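Home Issues Topics Write for us Subscribe
Search this newsletter Go

From the demo desk: markers, trays and the art of being boring

Hello again! Last issue I promised I'd stop talking about grippers and start talking about the part of the job that eats my whole week, and a surprising number of you wrote in to say yes please. So this one is all about collecting demonstrations. If you only read the Cavalcanti project updates, skip to the end (I won't be offended, my own brother does it).

A quick recap for new readers. The Moltitz team wants a small arm that can tidy an ordinary desk. We aren't writing rules for it. We're showing it, over and over, what tidying looks like, and a policy gets trained on the recordings. Each recording is called an episode, and an episode is one short job done once: marker into the tray, box to the left, that kind of thing. My target for August was 300 good ones on the marker task. The word "good" in that sentence has cost me a lot of lunch breaks.

I started the way everybody starts, which is much too neatly. I lined everything up, did the same smooth reach every time, and felt very pleased with myself. After 62 episodes Nayara Medeiros sat down with me, played them back at high speed, and they looked like the same episode 62 times. The policy we trained on them was a disaster. Put the marker where I'd always put it and it was lovely to watch. Move it the width of your hand and the arm went confidently for the old spot and closed on nothing. Fair enough, that's what I had taught it!

So now we shuffle. Between episodes I move the tray, turn the markers, and change what else is sharing the desk with them. I used to do this by feel, but people are terrible at random. Left to myself I put everything in the middle, facing right, with a nice polite gap around it. Nayara wrote me a little card deck instead - 26 cards, each one a starting layout scribbled in pencil - and I draw one, set it up as best I can, and nudge things a bit on top of that. Some of the layouts are really annoying to set up. Those tend to be the useful ones.

The other big change was leaving clutter in. My early setups had the task objects and nothing else, and the first water bottle that wandered into view threw everything off. Now the background stuff is part of the plan. A bottle, a box, a bit of somebody's workstation behind the divider, it all stays, and it changes from one batch to the next so the policy doesn't decide that a red cap means "markers are nearby."
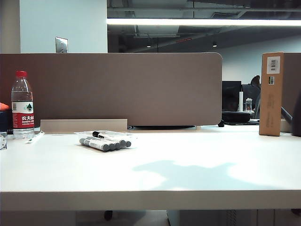

Reading time: 7 minutes

Clear plastic trays are my current headache. You mostly find that one by its shiny edges, and if I have to squint at it on the screen then the model is going to have a hard time too. I asked whether we could swap it for something in a cheerful solid color and was told, kindly, that people own clear trays. So we keep it, and I try to get it recorded under every kind of light the room can manage. Shadows count as well. There's a soft bluish one lying across the desk there, and in my first month I would have thrown that episode away. These days I leave them in and make a note.

Markers have their own little ways. A bundle of four side by side is a different job from one loose marker, and one resting on the bundle is different again, so they get separate labels. I group them as "single," "bundle" and "on top." The last group is the smallest and it's the one I'm working on now. The reach has to come in gently or you shove the whole pile along, and when I do shove the pile I have to decide on the spot whether to carry on and recover or stop and bin it.

My rule at the moment: if I can fix it in one extra move, I keep going. A few recoveries in the set seem to help a lot, which makes sense, given how often the arm is going to bump things once it's on its own. If I've knocked the whole lot sideways and I'm chasing pens across the desk, that goes in the reject folder. I used to delete rejects. Please don't do that! Nayara went through mine and found 7 that were perfectly fine, I'd just been grumpy.

A few small habits that have saved me time, in case any of you are setting up something similar:

Write the note right after the episode. I tried doing them all at the end of the afternoon and could not tell you one thing about the first dozen.

Watch your own speed. I get faster as the day goes on and the arm learns that too. I now stop at four o'clock no matter how well it's going.

Check the view before every batch. Things get leaned on, chairs get pushed in, and a camera that has turned a tiny bit will look fine until you compare it with yesterday.

Swap demonstrators if you can. Nayara grabs things from the far side and I grab from the near side, and neither of us knew that until we looked. The mix is much healthier than either of us alone.

We store everything in Dristine, the labeling tool I moaned about in the spring. I take most of it back. The new filter for start position is great, and it's the reason I know that the left third of the desk is still badly under-covered. I had been quietly avoiding it because it's a stretch for my arm (the human one). So guess where I'll be setting up next.

Now, Cavalcanti news for the skippers. The second arm has been calibrated and the joint recordings with the Erkley group start once their desk is ready. They'll be doing mugs and cables, poor things. We agreed on one shared note format after a long and fairly silly argument over whether "left" means the robot's left or yours. It's the robot's. I have already got it wrong twice.

A reader asked how I know when a task has enough examples. I don't have a great answer yet. What we do is train on half the set, then on all of it, and see if the second policy is noticeably better on layouts it hasn't seen. If it is, I keep recording. If it isn't, I go looking for a kind of variation we've missed before adding more of what we have. On markers, the gap is still there, so I've got more cards to draw.

Next time I'd like to write about cables, if Erkley will share some of their reject folder. Send me your worst layouts in the meantime, I'll try a couple of them and report back.

Contact the editor | © Demo Desk Newsletter | Back to top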